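Belby cell, two-arm sorter: right arm grabbing thin air, dropping wires
Status: Open, waiting on parts
Logged by: Jonas Berchtold
Area: Tray-to-bin sorting, mixed electronics

Hi all, me again. Picking this up from the July notes because the right arm started missing picks again and I want it all in one place this time instead of spread over three chats.

Overhead first, then the two wrist cams. 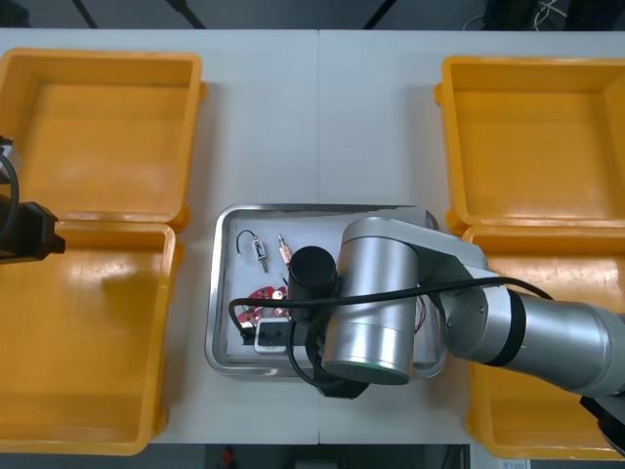
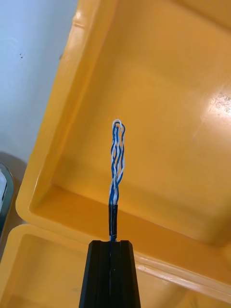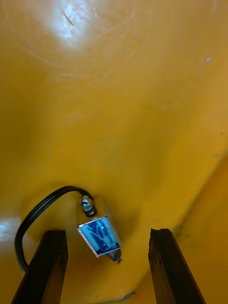

Photos: J. Berchtold / Belby cell log

What I was told when I came in: "the gripper is broken." The counter on the controller said 3000 cycles since the last finger change, so my first thought was worn tips, and I went straight for those. The right fingers have a bit of wear on the inner face but they close flat and they close square. I put a strip of paper between them, closed at low force and tugged. It held at the tip and it held halfway down. So I put the fingers back and felt silly for having taken them off (twenty minutes with that stupid little hex key).

Next thing I tried was the gripper calibration. Ran the Zudemik homing routine, open and close, twice. Position came back the same both times. No fault codes at all, which I found more annoying than a fault code would have been.

Then I watched it run for a while, and this is where it got interesting! Chunky stuff like the solenoids was mostly fine. It came down over them with the fingers nice and wide, there's tons of clearance either side of the body. The trouble was the skinny things. Twisted pairs, single wires, those little brass pins. When it got hold of a wire down at the sleeve, like the blue and white one in the second shot, it carried it fine. When it went for the bare twist higher up, the bundle rolled between the tips and dropped out on the way over to the bin.

So two separate problems, I think:

1. Pick height on thin parts is off, it closes too high.
2. The wrist gets tugged at the end of a long reach.

About number 2. Look at the cable on the right arm in the overhead view. It goes from the elbow over the upper link, across the wrist joint, out over the tray and back down to the fingers. That loop is way too generous. On the reach to the far left bin I could see it go tight over the wrist joint anyway, because all the slack was sitting on the wrong side of the strap. I loosened the strap, fed some cable back toward the elbow and did it up again. Ran the long reach by hand in slow mode, full wrist rotation both ways, and no more tug. Please don't cinch that strap down hard, it needs to be able to slide a little.

For number 1, I checked the tray height in Zunero against the real thing. Whoever set it up last had measured to the rim. The tray is shallow so it's not a big error, and on a solenoid you'd never see it, but on a wire it's the whole wire. I touched off on the white base of the tray with the fingers closed and saved that as the new pick plane. Backup of the old one is in the same folder with "rim" on the end of the name, in case I've messed up something else.

Gripper force for thin parts was at the default. I haven't touched it. I'd like to see what the height fix does by itself before I start squeezing things harder, especially the wires with the thin insulation.

One other thing while I was in there. The yellow bins throw a lot of glare back at the wrist cameras. There's a big washed-out patch on the plastic in both wrist shots and plenty of swirly scratches in the last one. I don't think it caused the missed picks, but the part finder did call a bright spot a part while I was watching, so I'd be happier with the overhead light turned down or moved over. Wiping the bins doesn't help with scratches, I tried.

Test run after both changes: 700 cycles, mixed load, no dropped wires. It missed 2 of the brass pins, and both times it went back and got them on the retry. I can live with that for now.

Still to do:

New fingertip pads from Ammann, with the ribbed face. Ordered, no ship date yet.
Same tray height check on the left arm. I ran out of time, and it's using its own copy of the pick plane, so please don't assume it's fixed.
Light.

Leaving this open until the pads are on. If it starts dropping wires again before then, write down which part it was and which bin it was headed for before you hit reset, and look at the strap first.

Jonas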